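Skidis Slotted Rack, Black, Long

I've been selling these out of the Matetti shop since May and I still keep one on my own bench, so you can guess how I feel about them! It's a long black rack with narrow grooves running across it, one plate per slot, and a chunky solid block at the end that I like to hold onto when I'm carrying it (I never trusted the flimsy ones).

Thin plates are what it's for. Glass or plastic, clear or tinted – if it slides in without forcing, you're good. Please don't jam thick stuff in there. Deepak Prajapati tried it with floor tile samples and had to order another.

Washing is easy, just warm water and a soft brush down the grooves. Skip the dishwasher.

Sold in packs of 2. Plates are not included, sorry, but I do carry the green ones separately.

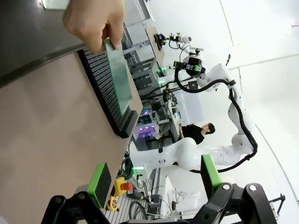 Green plate at the slots of the black rack, held by finger and thumb.

Item 190. Ships from Bralora, usually the next working day. For bigger orders, email Nisha Sengar and she'll work out a price with you.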